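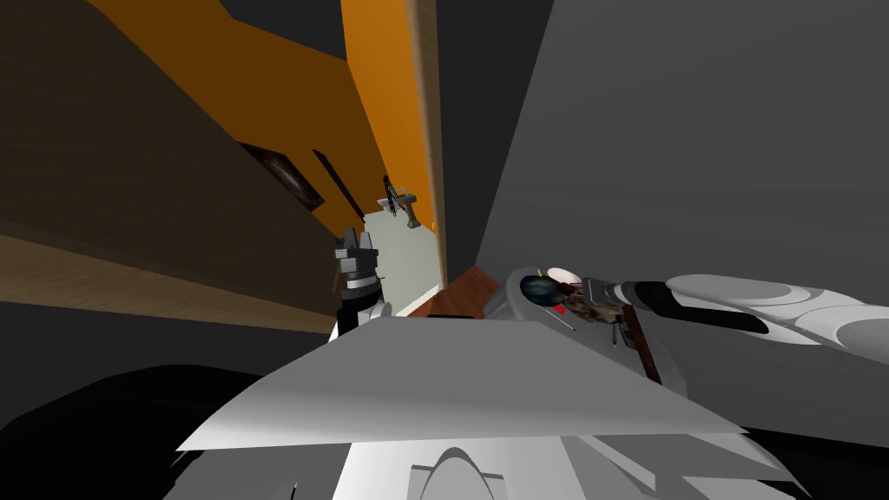 Does demo mode on slots pay better than the real thing??

Chih-ming Yip
I've been playing Brustus in free mode most nights on my lunch break (I work late shift) and on Friday I hit the bonus round twice in 45 spins. Twice! Then I put in 34 dollars of real money and went 174 spins without seeing it once. Same game, same bet size. Is the free version set looser to hook people, or am I just unlucky? I'm playing through Bistia if that matters.

barndale_pete
Yes its rigged, they all are. Stick to blackjack.

Villanueva
I play that one too and I love it, but the bonus is stingy! Where I play, the free and paid versions are supposed to run on the same math, and a couple hundred spins is a tiny sample, so two quick bonuses and then a long dry patch doesn't tell you much. Open the help screen in both versions and compare the return percentage, though. Some games come in more than one setting and the demo might be a different one. If the numbers don't match, ask support which one you're on. And maybe set a deposit limit before you try again, I wish I'd done it sooner (my June was not pretty).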